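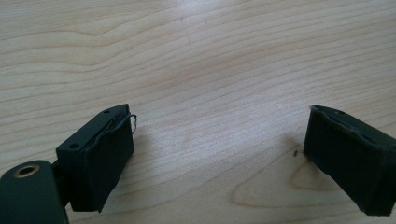 Pale wood tabletop, wavy grain.

Starureo Foreign-Language Release Records

Data card and README

Summary

The Starureo Foreign-Language Release Records describe how subtitled feature films were booked, programmed and held over at independent movie theaters in the Illey region. The release covers 100 film titles and 100 participating screens. Each record concerns one title on one screen during one programming week. The records come from the booking sheets of the distributor Emar and from the weekly returns that the screens sent to it.

The data set is published by the Starureo Film Circulation Project and maintained by Xuelian Xia. It is meant for research on film distribution, for teaching, and for programmers who wish to compare their own schedules with those of similar theaters. No box office figures in currency are included in any table.

Contents of the release

The release is divided into four tables, supplied as comma-separated text in UTF-8 encoding. The first line of each table holds the column names.

titles.csv
One row per film. Columns: title_id, original_title, release_title, original_language, second_language, country_of_production, running_time, subtitle_version, rights_status.

screens.csv
One row per participating screen. Columns: screen_id, theater_id, region_code, seat_band, projection_type, membership_scheme.

bookings.csv
One row per agreed booking. Columns: booking_id, title_id, screen_id, opening_week, contracted_weeks, terms_class, print_or_file, trailer_supplied.

weeks.csv
One row per title, screen and programming week. Columns: booking_id, week_number, shows_scheduled, shows_played, attendance_band, holdover_flag, return_received.

The folder named docs holds the code lists for terms_class, seat_band and attendance_band, a copy of the blank weekly return, and the change log. The folder named checks holds the scripts used to confirm that every booking refers to a valid title and a valid screen.

Definitions

Programming week. A week runs from Friday to the following Thursday, in keeping with the usual booking practice of the distributor. Preview shows held before the opening Friday are entered under week_number 0. They do not count toward contracted_weeks.

Holdover. A booking is held over when the screen plays the title in any week after the contracted weeks have ended. The holdover flag is set for each such week separately. A title that leaves a screen and later returns to it receives a new booking_id and is not treated as a holdover.

Show. A show is one complete public presentation with paid admission. Press shows, school hires and private hires are excluded. Where a theater presented two features on a single ticket, each feature is entered as its own show and the booking carries the terms class "D".

Screen. A screen is a single auditorium. Theaters with more than one auditorium appear under one theater_id and several screen_id values. When a title moved from a large auditorium to a smaller one during its run, the weekly rows remain under the original booking, and the move is noted in the change log only where the theater reported it.

Original language. The language spoken for the greater part of the running time, as stated by the producer in the delivery papers. For films with substantial dialogue in another language, the second_language column is filled. Films without dialogue are coded "zxx".

Release title. The title under which the film was advertised in the region. Accents and capital letters follow the poster. The original title follows the delivery papers, and the two may differ in spelling even where the film was not retitled.

Collection

Booking sheets were entered by distributor staff at the time of agreement. Weekly returns were completed by theater managers, mostly by e-mail and in some cases by telephone. Telephone returns were written down on the standard form by the member of staff who took the call, and are marked "T" in the return_received column. E-mail returns are marked "E". Where no return was received, the column reads "N" and the fields for shows played and attendance are left blank.

Blank fields should not be read as zero. A zero in shows_played means that the theater reported that every scheduled show was canceled. A blank means that the project does not know how many were played.

The older sheets were kept on paper in the Mao reading room and were typed by two people working separately. The two versions were then compared by script, and each difference was settled by reference to the paper. Sheets on which the handwriting could not be read with confidence were withheld from bookings.csv and are listed by folder number in docs.

Sampling

The 100 titles were selected from the full Emar catalog. Selection was limited to feature-length fiction and documentary films for which both the delivery papers and at least one booking sheet survive. Short films, filmed stage performances and reissues of restored titles were left out. The 100 screens are those whose managers gave written permission for their returns to be used.

Neither group is a random sample. Titles with long runs tend to have better paperwork, and screens with a regular manager tend to have more complete returns. Users who wish to make statements about the wider market should state these limits in their work.

Attendance bands

Attendance is given in nine bands, lettered A to I, from lowest to highest. The edges of the bands are set in relation to the seating of the screen and are listed in docs. Exact attendance was collected but is not released, at the request of the participating theaters. Requests for exact figures cannot be met, including requests from the theaters' own trade partners.

The bands are suited to comparison between weeks on one screen. They are less well suited to comparison between screens, and they should not be added together or averaged across a region. A band of E at a small screen and a band of E at a large one stand for quite different audiences.

Intended uses

Study of how long subtitled films remain on screen after opening, and of how this varies by original language, running time or type of screen.

Study of the order in which titles travel through a region, from the opening screen to later engagements.

Classroom exercises in joining tables, handling missing values and working with repeated observations.

Planning by theater programmers who wish to see how comparable titles were scheduled in the past.

Uses not supported

The records should not be used to estimate distributor income, to rank theaters, or to set minimum guarantees in new contracts. Terms are released only as broad classes, and the class given is the one agreed at the time of booking. Later changes to terms were common and were often settled by telephone without a written record.

The records should not be used to judge the performance of individual theater managers. Theater names have been removed, but readers with local knowledge may be able to recognize a screen from its region code and seat band. Users are asked not to publish such identifications.

Known problems

Some titles were available in more than one subtitle version. The subtitle_version column gives the version supplied at the first booking. Later bookings may have used a revised version, and the project has no reliable means of telling which.

Cancellations caused by projector faults, weather or local holidays are not separated from cancellations caused by low demand.

The trailer_supplied column was added to the booking sheet partway through the period. For earlier bookings it is blank throughout.

The returns for May are thinner than those for other months. Several screens closed for maintenance in that month and did not always tell the distributor which shows had been affected.

A small group of co-productions lists more than one country. Countries are given in the order used in the delivery papers, separated by a semicolon, and the order does not always reflect the share of financing.

Privacy and permissions

The tables contain no information about individual ticket buyers. Names of theater staff that appeared on the returns were removed before the tables were built. Rights in the films themselves, and in posters, stills and trailers, remain with their owners and are not affected by this release. No such material is distributed with the data.

Terms of use

The tables may be copied, adapted and shared for any non-commercial purpose, provided that the source is credited. Commercial use requires written permission from the project. The scripts in the checks folder may be used without restriction.

Suggested credit line: Starureo Film Circulation Project, Foreign-Language Release Records, prepared by Xuelian Xia from booking sheets of Emar.

Corrections

Corrections should be sent in writing to the maintainer, giving the table name, the relevant identifier and the grounds for the change. Reports supported by a dated program, newspaper listing or theater diary will be handled first. Accepted corrections are entered in the change log with the next release. Identifiers are never reused, and a withdrawn record keeps its number with the note "withdrawn" in the log.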